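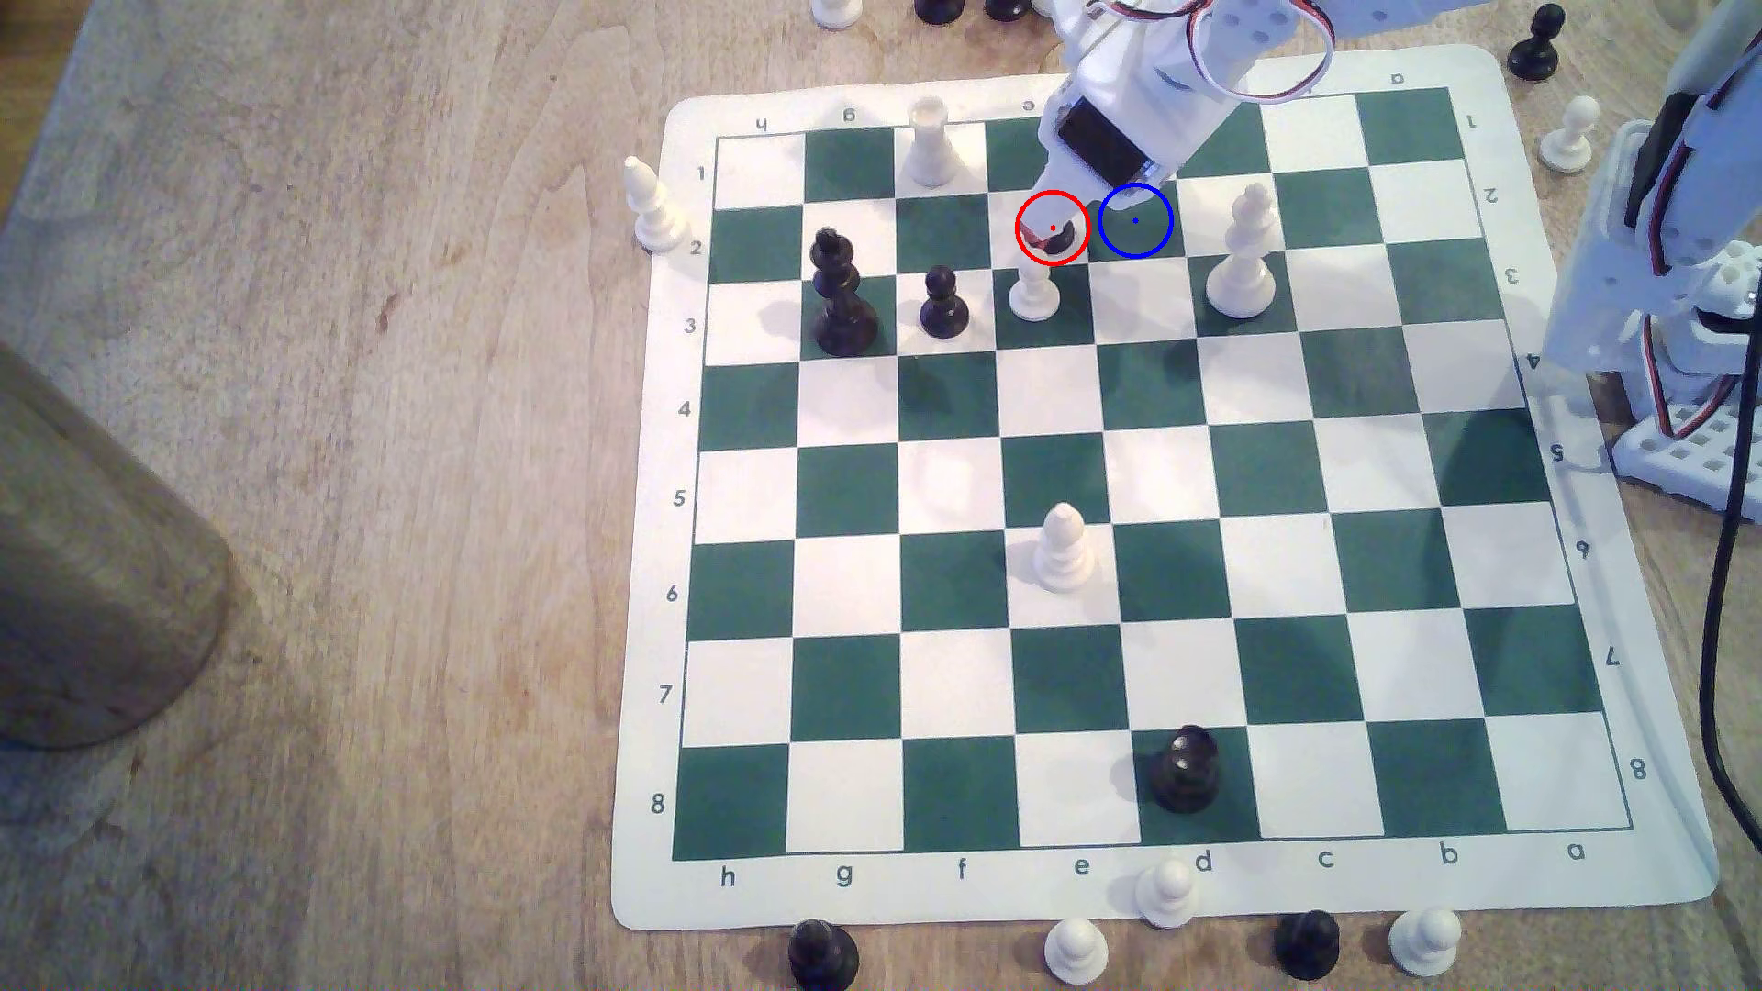
Roll-up mat on the club table, bishop on the white margin next to ranks 1 and 2.

SUNBRIDGE CHESS CLUB
Minutes, ordinary meeting, 28 September 2021

Present: Wing-yan Chuang (chair), Carmela Messina, Renzo Galli, Lucrezia Bortolotti, Bláthnaid Ní Chonaill (minutes, typed up in a rush, sorry)

Apologies: none recieved

1. Last minutes
August minutes agreed. Renzo wants it put down that he said "may" lend the clocks, not "will". Corrected.

2. Mats
Main item, took most of the evening. Wing-yan wants all play on the green and white vinyl mats from now on, the old folding boards to go in the cupboard. Carmela for. Renzo against, says the mats never lie flat. Lucrezia says leave them out the night before, or roll them the other way. Tried at home, works for her.

Coordinates. Juniors keep setting up from the wrong side. Mat has the 1 to 8 down the left with 1 at the far side, so the person sitting near is at the 8 end and reads h g f e d c b a along the bottom. Fine if you're Black. Not fine if you sit down there with the white pieces and then write your moves as if you were at the other end, as happened in 2 games against Pagano. Both scoresheets useless.
Agreed: White always sits at the 1 side. Carmela to say so at the start of every junior session. Wing-yan asked for tape on the tables, Renzo says tape ruins the wood. No tape.

3. Pieces off the board
Long talk. Lucrezia wants captured men kept right off the mat, on the table. Bishop standing on the white border is asking for trouble, one elbow and you don't know if it was in play or not. Renzo says the border is there to be used. Wing-yan: border is for the letters.
Voted. Off the mat: 3. Border allowed: Renzo. I abstained, was writing.
Carmela asked does it matter which side of the board. No.

4. Endgame evening
Lucrezia to take it. Wants rooks and bishop, few pawns, something people can finish before the hall shuts. Position she'd like used is the one on the mat, black king up on the g-file with a pawn next to him on f3, white pawn on e3, white king over near c3, bishop e6, black rook down on d8. White rook on the far rank too. Not from a real game as far as anyone knows. Renzo spent ten minutes on whose pawn is better placed and had to be stopped. Chair reminded all that analysis is for AFTER the meeting.
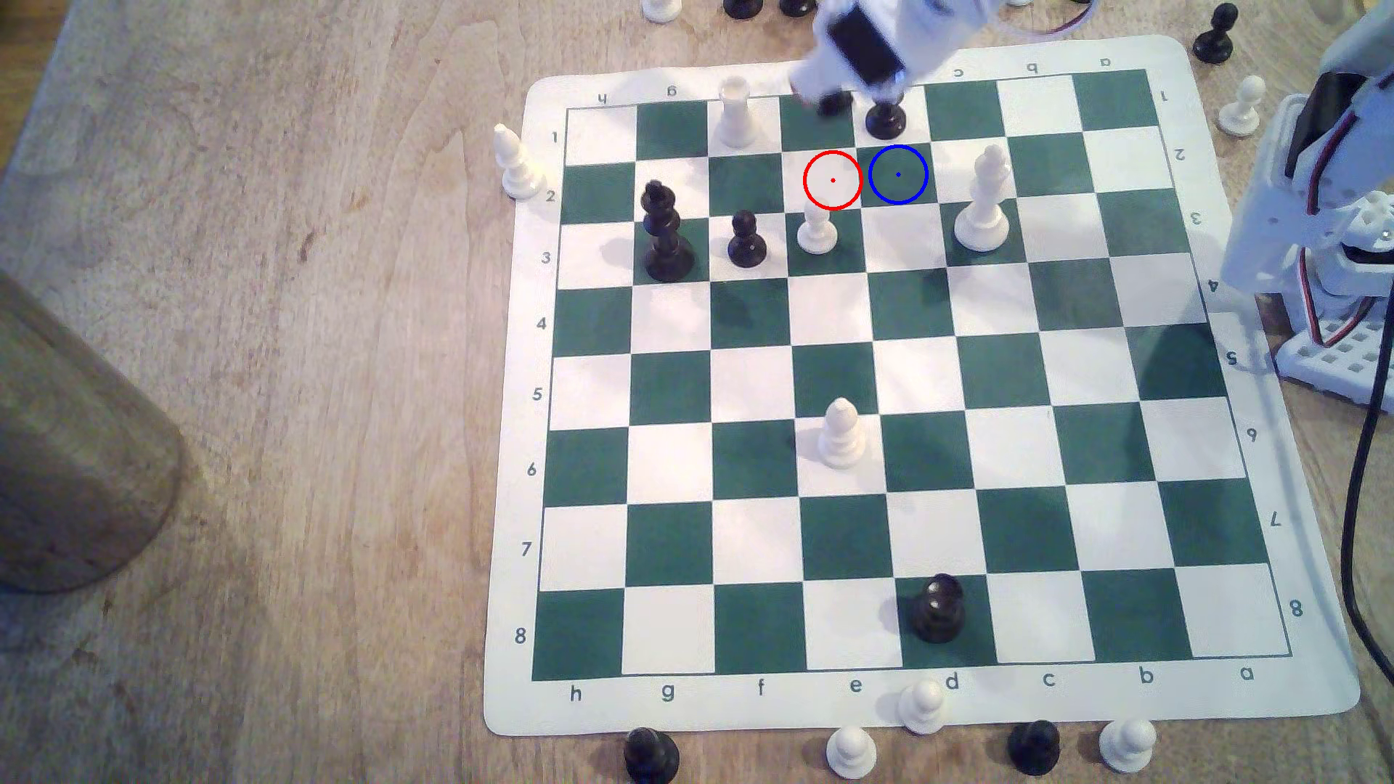 Item 4. Black rook on d8, white bishop on e6, spare men off to the side.

Point from Carmela: juniors will ask which way the pawns go when there are so few men left. Black's f3 pawn is heading for the 1 side, White's e3 pawn is heading for the 8 side. To go on the handout in big letters. Lucrezia says put the rank numbers on as well. Yes.
Handout, 2 sides at most. Lucrezia to draft, me to check spelling (ha).

5. Losorville match
Away, date still to be fixed. They play on wooden boards and have asked do we mind. We don't. Renzo driving, room for Carmela and the clocks. Lucrezia going by bus. Wing-yan can't come, Bláthnaid (me) to captain on the night.

6. Money
Balance 2,776, Carmela has the statement if anyone wants to look at it. Quote from Jonder for more mats and weighted pieces. Wing-yan thinks too dear, wants a second quote. Renzo says buy mats only, keep the pieces we have, nothing wrong with them. Left over to next time.

7. AOB
Cupboard key. Renzo has one, Carmela has one, the third is missing. Look in your coats please.
Kings and pawns getting mixed up between sets when packing. Count each set back into its bag before leaving, all 32.
Lucrezia asked for a lamp over the end table as tall pieces throw a shadow on the squares next to them. Wing-yan to ask the hall.

Actions
Carmela: junior talk re which side White sits
Lucrezia: endgame handout, draft befor next meeting
Wing-yan: second quote, lamp
Renzo: ring Losorville with dates
Bláthnaid: team sheet
All: key

Next meeting same room, same time. Closed late.
BNC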